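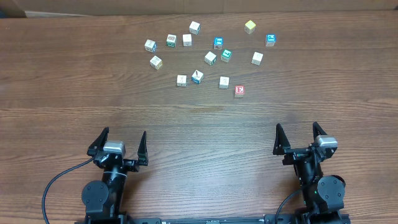
Bench at reset, both arms parked, blocks out.

2020-01-05, shared workshop, back bench

Goal for the session: get the two arms picking alphabet blocks off the table without anyone touching the joint offsets by hand between runs. Gilberto did the rail, I did the wiring and the offsets, Sille has the controller code (branch is called pirnance, ask her why).

Mechanical

Both arms are bolted to the black rail. Gilberto re-torqued the base screws before we started. The left base had backed off again, same two screws as last time. Threadlocker on both now, the medium-strength one from the Gallby drawer. Leave it overnight before running anything at full speed.

Rail to table: two clamps on the underside. Still some twist when both arms reach forward together. I put a dial indicator on the end of the rail and ran the double reach a few times. It comes back to zero, so it is flex and not slip. A third clamp in the middle would fix it but there is a table brace in the way. Benedek has a low-profile clamp at home and will bring it.

Wiring

Cable on the left arm was catching on the back of the elbow when the base turned past its midpoint. Rerouted with a longer loop. Ten full sweeps by hand with power off, then under power at low speed, no snag. The right arm had enough slack already, left as is.

Bus errors: the right wrist servo dropped off the bus twice in the first hour. Swapped the connector with a spare, no dropouts after that. Old connector is in the bag marked BAD, do not put it back in the bin.

Offsets

Wrote the new zero positions to both arms. Left wrist zero is now 554 counts on our scale, was 600. The old value was from before Yaneth rebuilt the gripper and nobody had updated the file. That explains the left jaws coming down crooked all of December – I had been blaming the camera calibration.

Right arm offsets unchanged. File is on the workshop machine under nina/offsets, previous version kept next to it with the suffix old.

Pick runs

Blocks go at the far side of the table, clear of the jaws, letters any way up. Mixed spacing, some tilted. Home position for both arms is jaws pointing at the blocks. Rule for the day was that an arm takes whatever is nearest to it and the other one waits. Both moving at once is for later.

81 attempts logged across both arms. Sille has the full log, I only wrote down the failures by type:

– Block rotated in the jaws on closing. Most common by far. Happens when a block sits at an angle and one finger touches a corner first.
– Neighbor knocked. Only where blocks are close together. The open jaw is wider than the gap.
– Not detected. Nearly all pale faces. The strong colors (red, blue, teal) were found every time, and the white ones were hit or miss under the ceiling light.
– Closed on nothing. Early runs only, before the left offset was fixed.

For the rotation problem, tried closing slower. Made little difference. Tried turning the wrist to match the block face before descending, using the angle from the detector. Much better when the angle was right, worse when it was wrong. The angle is unreliable on the white blocks for the same reason they get missed.

Tried the desk lamp from the side to get more shadow on the white ones. It helped detection but put a glare patch on the tabletop that the detector then reported as a block. Took the lamp away. Pantelis suggests a diffuser, he has some sheet left over from the Atier enclosure.

Current limit on the grippers is still set low. Jaws hold a block fine when lifting straight up but let it slip if the arm moves sideways quickly. I would sooner pad the fingertips than raise the limit.

To do

Middle clamp on rail (Benedek)
Diffuser sheet, then repeat with white blocks only (Pantelis, me)
Rubber pads for fingertips, thin, check that the jaws still close fully
Minimum gap check in the picker before it commits to a block (Sille)
Order spare connectors, we are down to 2
Check left base screws before the next session and write the result here, even if they have not moved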